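3.2 Tray layout and the placement of small accessories

The second part of the study concerned small accessories worn in the hair or on the wrist. These items were treated separately from garments because they are handled several times a day, are seldom stored in a fixed place, and are easily lost among larger belongings. The setting was a furnished bedroom in which clothing was kept in a built-in wardrobe and on an open rail. Neither piece of furniture offers a suitable location for objects of this size, and a shallow open tray on a table was therefore adopted as the storage unit.

The tray was selected under the Flonevitz storage protocol, which specifies a container with a low rim and no lid. A low rim allows an item to be taken from any side, but it also permits soft items to extend past the edge. Fixed compartments were avoided. In an earlier trial at the Thammasiri site, compartments led participants to force bulky items into spaces that were too small, and the items were later left on the table instead.

Placement was carried out one item at a time. The instruction given was to keep items apart from one another where space allowed, and to begin with whichever item came to hand. No order was imposed on color or material. Figure 3 shows an intermediate state, with a black scrunchie over the table and an orange scrunchie, beaded bracelets and a multicolored hair tie in the tray.

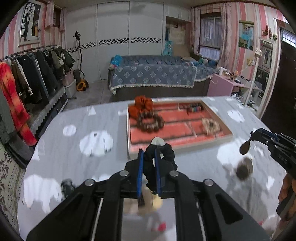 Figure 3(a). Black scrunchie held above the table; tray with other accessories behind it.

3.3 Scoring of arrangements

Each arrangement was scored on a scale from 0 to 9 using the Prernero index, in which a higher value indicates that more of the contents can be picked up without disturbing a neighbor. Three conditions reduce the score: contact between items, overlap with the rim, and overlap between items. Contact is penalized lightly, since two items that only touch can usually be separated with one hand. Overlap between items carries the largest penalty.

Fabric scrunchies presented the main difficulty. A scrunchie has no stable outline; its folds expand when it is released, and the area it covers depends on how it was set down. The rust-orange scrunchie in Figure 3(b) overlaps the rim at the corner of the tray and rises above the back edge. It was scored as an overlap with the rim, although the item remains easy to reach. Beaded bracelets were simpler to score. Laid as an open ring, the dark brown bracelet has a clear boundary and leaves the tray lining visible through its middle.

Ornaments required a further rule. The pale ornament on the black ruffled hair tie touches the beads of the bracelet, while the tie itself lies just beneath it. Contact through an ornament was counted in the same way as contact through the body of the item — a decision that lowered a number of scores but removed most disagreement between raters.

The printed lining was retained throughout. A brick pattern with dark mortar bands makes black items harder to pick out than orange or cream ones, and this should be considered when comparing these scores with those obtained on a plain lining. 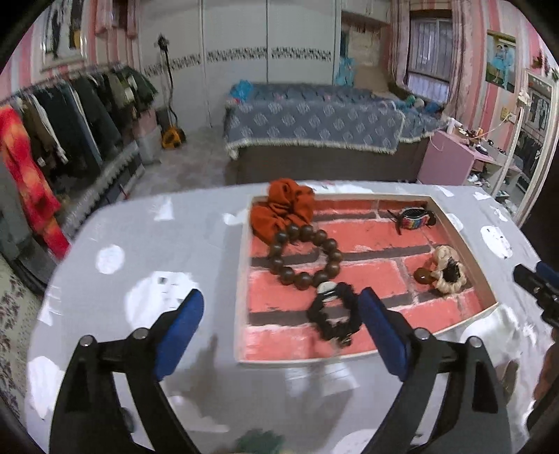 Figure 3(b). Accessories at the tray, with the brick-pattern lining.

3.4 Rater agreement

All arrangements were scored independently by two raters, and differences of more than one point were settled by T. Khamphan. Of the 500 arrangements scored, 40 required this step. Most involved a scrunchie at a corner, where the raters differed on whether a fold resting against the rim should be treated as lying over it.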